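4. Leaving the meeting room as you found it

4.1 Unplug your laptop from the table box and take the charger with you. The Clokport drawer already holds 14 orphans.

4.2 Feed any loose cable back inside and close both lids. Lift them by the notch at the end - a teaspoon works too, once.

4.3 Switch the television off with the remote. Pulling the plug also works, but the next person then spends their meeting looking for it.

Caution: keep drinks away from the table box, open or shut.

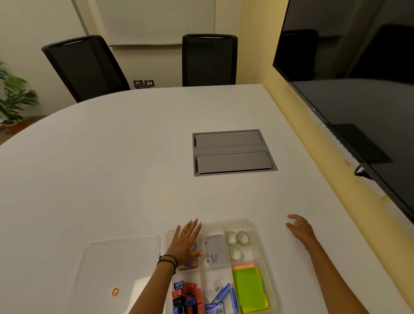
4.4 Wipe the whiteboard with the dry cloth. Stubborn marks need a little Andska cleaner, sold in 500 ml bottles that last for years at the present rate of use.

4.5 Push the chairs in until the backs are close to the table.

Note: the plant is watered on Palacios's contract, 200 ml a visit. Cold coffee is not in the contract.

4.6 Lights off, door shut. Go to section 5 if the door won't.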